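Tidying the sofa, and what to do with the throws

I have put off writing about the living room because it never looks finished. The sofa is the biggest thing in it and everything ends up there, so on Sunday I decided to start with that and leave the shelves for another time.

We bought the sofa from Hollis when we moved in. It cost £931 in the sale, down from a price I would not have paid. It is a pale beige, two seats wide, with buttons on the back cushions and shallower ones on the seats. I was worried about the colour. It has been fine so far, apart from one tea stain on the left arm that came out with washing-up liquid and cold water. The buttons are more of a nuisance than the colour. Crumbs go straight into the dimples and you need the narrow nozzle on the hoover to get them out. 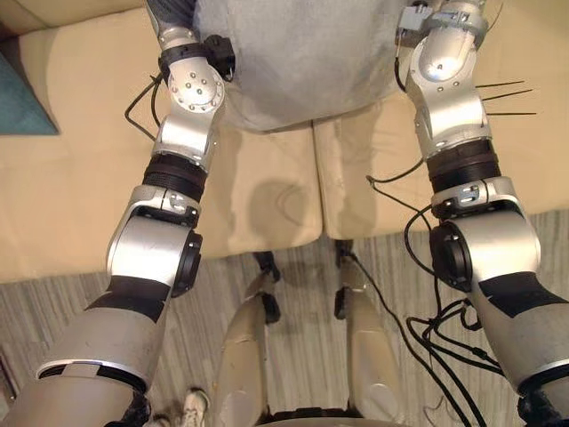

My order for doing it is always the same. Everything soft comes off first and gets a shake. Then I hoover the seats, then down the join between the two seat cushions, where I found a pen and a hair grip. Then the cushions go back, and anything that needs folding gets folded last. If I fold first I only end up moving the pile from one end to the other.

I timed it once and it took 64 minutes, but that included the rug and stopping for a phone call. Without the rug it is more like half an hour.

The question I still haven't settled is texture. I like soft furnishings with a bit of surface to them, little bumps or a waffle pattern, and they do make a plain sofa look less bare. They also hold on to fluff. A flat weave you can do with a lint roller in a minute. Anything bobbly has to go outside and be shaken hard, and I give it a second go if the weather is dry. I wash ours at 30 and dry them flat over the bath, as hanging them on the line pulls them out of shape.

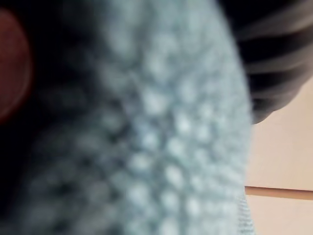 Vurach Homes and Interiors Club

Several people at the club asked where I get things, so I will put it down once. The throws I have bought over the years came from Vekero, mostly at the end of winter when they want rid of them. The last one was £98, too much really, but it has outlived two cheaper ones. I get cushion pads separately and go one size up from the cover so that the corners fill out properly.

For colour I have stuck to blue and white against the beige. One stronger colour is enough for me. I had mustard for a while and got tired of it by April. The teal goes at the left end, tucked in by the arm, and I don't mind if it leans a bit.
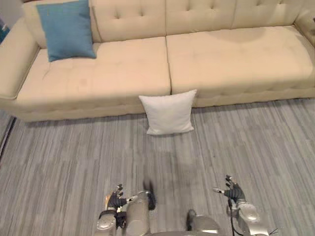 White covers are more work. I have two sets so that one can be in the wash, and I don't use fabric softener on them. They come up well enough with ordinary powder and a soak beforehand.

Next is the storage. I would like a lidded box at the right-hand end for spare throws, low enough to put a cup on. Fatach do one but it is too deep for the gap. I will measure again before I order anything.

Recent posts
Washing waffle blankets without shrinking them
What I keep in the hall cupboard
Getting candle wax out of a rug
Cushion pads: feather or fibre?
A cheap fix for a sagging bookshelf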